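## 4. Rooms, rates and the wording guests will read

By now you have a working Stisar login and a property name that is spelled right. If the name is wrong, go back to section 3 and fix it first. It prints on every confirmation, and guests do bring them to the desk to point at.

This section covers adding rooms, giving them rates, and writing the short descriptions that appear on your booking page. Set aside a morning. The software part takes much less, but you'll spend the rest deciding whether the back double has a garden view or a view of somebody's garden.

### 4.1 Add a room type

Stisar sorts everything by room type first and room second. A type is what you sell ("Standard Double"). A room is the door you send people to.

1. Open **Property > Inventory** and choose **New type**.
2. Enter a title. The limit is 82 characters, spaces included. If you need all of them, the title has become a description.
3. Set **Sleeps** to the number of people who can sleep in actual beds. Sofas go under **Extras**.
4. Choose the bed layout. If the beds can be pushed together, pick **Twin/Double**, and tell whoever does the pushing.
5. Press **Save type**. Leaving the page without saving discards everything, including the title you were proud of.

**Note:** Types can be renamed at any time. They can't be merged. If you end up with both "Standard Double" and "Double Standard," retire one and move its rooms over by hand.

### 4.2 Assign rooms

1. Open the type you just saved and go to the **Rooms** tab.
2. Choose **Add room** and enter the number or name exactly as it is on the door.
3. Pick a floor. If your building has a half landing, use the lower floor. Guests forgive fewer stairs than promised.
4. Tick **Step-free** only if you could roll a full suitcase from the street to the bed without lifting it.
5. Repeat for each room, then press **Publish**.

**Caution:** Publishing a room opens it for sale at once. If there is no rate attached, Stisar uses the default, and the default is zero. The Kyriakidis guesthouse sold one night in February this way, and the guest left a glowing review about value.

### 4.3 Write the room description

Rafia Chaudhry, who edits listings for our hosted properties, has a simple test: read the description aloud to someone who has stayed in the room. If they ask which room you mean, start over.

1. Go to **Content > Room text** and choose the type.
2. Write the first sentence about the bed. People are coming to sleep.
3. Put the bathroom second, and say whether it is in the room, across the hall, or down one flight.
4. Add anything a guest might mind: the early deliveries, the low beam, the church bell and its opinions.
5. Fill in **Decor** last, in one or two lines.

Words such as "charming," "cozy" and "unique" are allowed. The editor underlines them in gray, and you may ignore the underlining. Most people do.

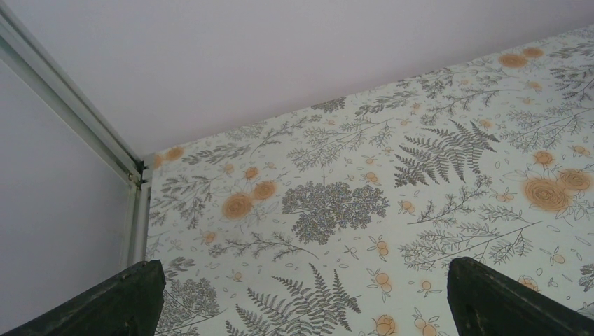

The **Decor** field is searchable, so plain words do better there than fancy ones. Someone who liked your blue room will type "blue," and will never think to type "cerulean retreat." Start with the walls, then go up: "patterned wallpaper, plain pale ceiling" fits the room in the photo and leaves space for the floor. You don't have to name the pattern. If you do, be sure of it, as guests with a botany degree book rooms too.

Changes to room text go live when you press **Update page**. Partner sites pick them up on their own schedule, which they have not shared with us.

### 4.4 Attach a rate

1. Open **Rates > Plans** and choose **New plan**.
2. Give the plan a name that staff will recognize. Guests don't see it, so "Weekend, no breakfast, don't argue" is acceptable.
3. Enter the nightly price before tax.
4. Set **Deposit**. The slider goes from zero to 70 percent. Anything higher has to be set up as a prepaid plan (section 6).
5. Choose a cancellation window in hours. Note the word hours – a "2" in this box gives guests until two hours before arrival.
6. Select the room types the plan applies to and press **Activate**.

**Note:** If two plans cover the same room on the same night, Stisar offers the cheaper one. It will do this every time, cheerfully.

### 4.5 Make a test booking

1. Open your booking page in a private browser window.
2. Book one night, at least a week out, using the card number shown under **Help > Test card**.
3. Check that the confirmation has the right room, price and arrival time.
4. Cancel the booking from the guest link, the way a guest would.
5. Go back to **Calendar** and make sure the night is open again.

**Caution:** Don't use your own card. Despina Sârbu at the Zusmont did, forgot step 4, and was charged by her own hotel for not showing up.

If the night stays blocked after you cancel, press **Resync** once and wait. Pressing it again puts you at the back of the queue. Properties connected through Vulenik should resync from the Vulenik side, where the button is called **Refresh** and lives under **Billing**.

Housekeeping status and linen counts are in section 5.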